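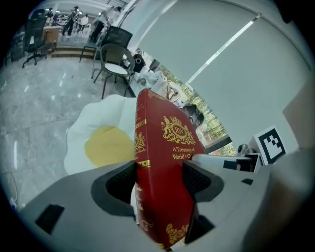

Gold on a cover means a book is valuable, according to Nima Naseri, and a book called a treasury must be worth even more, so it ought to be kept on a high shelf where sticky fingers can't reach it.

Well, is that right? Let's be a bit suspicious. Covers are made to be looked at, and they are very good at making us believe things.

What is a treasury?

A treasury used to mean a room where a king or queen kept coins and jewels. When the word is printed on a book, it means a collection. Somebody has picked out a lot of stories or poems or pieces of writing and put them all together. Who decided they were treasure? The people selling the book did. You might agree with them after you have read it. You might also think half of it is dull, and you are allowed to.

Watch out for the word "world" as well. A big red book can have "World's" in gold on the front, but no book has room for the whole world. Look at the contents page and see which countries are really in there. Sometimes it is only a few, and the same few every time.

Is the gold real?

On some very old books, yes. Bookbinders pressed thin sheets of real gold into leather with hot metal tools. On most modern books the shiny part is foil, a very thin coloured film with a metal layer. A heated stamp with the pattern on it pushes down, and the foil sticks only where the stamp touches. Lift it up and there is your crest, with all its curls. A machine can do this to 3,824 covers without getting tired of curls.

What about the crest?

Crests once belonged to families, towns and schools. But anyone can draw an oval, put two letters in it, such as RW, and pop a little crown shape on top. The letters may stand for something. The crown does not prove that a king has ever heard of the book.

Why is the cover so hard?

There is stiff board inside, covered with cloth, paper or leather. It stops the corners bending and lets a thick book stand up by itself. The narrow side is called the spine. Old spines often had raised ridges where cords held the pages together. The gold bands you see on spines today are often only there to look old.

So does a fancy book need a high shelf?

Try this before you decide. Find a fancy book and a plain one and ask somebody to read you a page from each, with your eyes shut. Can you tell which is which?

Nima still says the red one should go up high. I say a book is easier to read on the floor, with a cushion, and the fried egg sort will do nicely. Wash your hands first, though.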